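Minutes of the gripper comparison meeting
Project Nullus, meeting 8
Place: small meeting room, Veltstead building, with one participant by telephone
Start: 9:30

Present: Gangadharan Sastry (chair), Dinesh Kandasamy (minutes), two colleagues from the purchasing side of Zandmont
By telephone: Rajan (workshop)

1. Minutes of the previous meeting

The minutes were accepted with one correction. Under point 4 the word "camera" must be read as "wrist camera". The fixed camera beside the table was not discussed at that time.

2. State of the comparison

Dinesh reported on the March trials. Two grippers are being compared on the same arm: the black two-finger gripper (in these minutes called gripper A) and the older gripper with wider pads (gripper B). The task is the same for both. The arm must take an object from the table, carry it over the rim of the plastic container and put it down inside, where other objects are already lying.

For gripper A, 273 attempts are now logged. For gripper B the log has 40 attempts, and Gangadharan considers this too few to put the two side by side in a table. Dinesh agreed and explained that changing the gripper takes most of a morning, as the wrist camera must be calibrated again after each change.

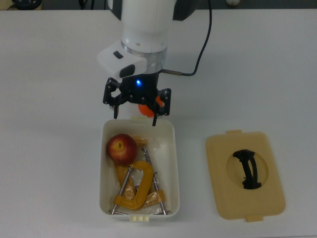

The calibration is at present done by hand. Dinesh has written down the steps, and he asked that a second person follows them one time without his help, to find out if the text is clear enough. Rajan will do this at the next change of gripper.

Zandmont asked if the calibration time should be counted as part of the cost of each gripper. After some discussion it was decided that it is reported on a separate line and is not included in the score.

3. Choice of objects

The apple, the orange object and the clamps stay in the object set. Gangadharan had proposed to take out the clamps, because their shape is very difficult and most failures in the log come from them. Rajan was against. In the workshop people will want to pick metal parts, and a test with round objects only would look better than the real work. The proposal was withdrawn.

It was noted that the clear plastic bag gives trouble with the depth measurement of the wrist camera. The values jump when light falls on the folds. Dinesh does not want to remove the bag from the tests completely. He will mark in the log which attempts were made with the bag in the container and which without it, and the two groups will be reported apart.

Decision: object set unchanged. A new column "bag yes/no" is added to the log.

4. Opening width of the fingers before the grip

This point was carried over from the last meeting. With gripper A the fingers are now fully opened before each approach. This is safe for the round objects, but near the wall of the container one finger can touch the rim. Seven of the logged failures have this cause.

Dinesh proposed to set the opening for each object, a little wider than the object itself. Gangadharan asked who will enter the widths and what happens when an object lies turned. For the ball this makes no difference, for a clamp it makes a big one. The controller accepts a width for each grip, so no change of software is needed for a first trial.

Decision: a trial with reduced opening, first only with the ball and the apple. The clamps follow when the results are known.

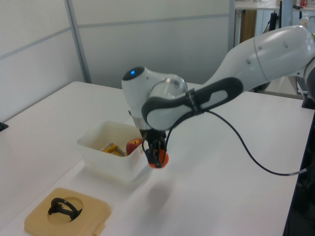 Photo: Dinesh Kandasamy / Nullus project

5. Cameras

The group compared what can be judged from each of the two views. The wrist camera is good for the last part of the approach, but when an object is held, the fingers hide a part of it. From the side one can judge the height above the table and the distance to the container much better. Rajan asked if the side view could also be used by the controller. At the moment it is only used for checking the log afterwards.

Gangadharan is not in favor of connecting it now. Two things would then change at the same time and the numbers for gripper A could not be compared any more with the earlier ones. The question is postponed until gripper B has enough attempts.

6. Cable

Rajan asked for attention to the black cable at the wrist. In some positions of the arm it lies on the table, and he fears that it can pull an object away or be caught under the lid of the container. Until now this is not noted in the log. Dinesh will try a longer loop fixed higher on the arm, and will check that it does not limit the turning of the wrist.

7. Actions

Dinesh: add the column for the bag; try the other way to guide the cable; send the calibration steps to Rajan.
Rajan: follow the calibration steps alone and write remarks in the text.
Gangadharan: make a plan for the remaining attempts with gripper B and send it to Zandmont.
Zandmont: confirm if the loan period of gripper B can be made longer.

8. Other business

Zandmont would like to be present at one session with gripper B. This is welcome, and Gangadharan will propose a time by e-mail.

End of the meeting: 10:50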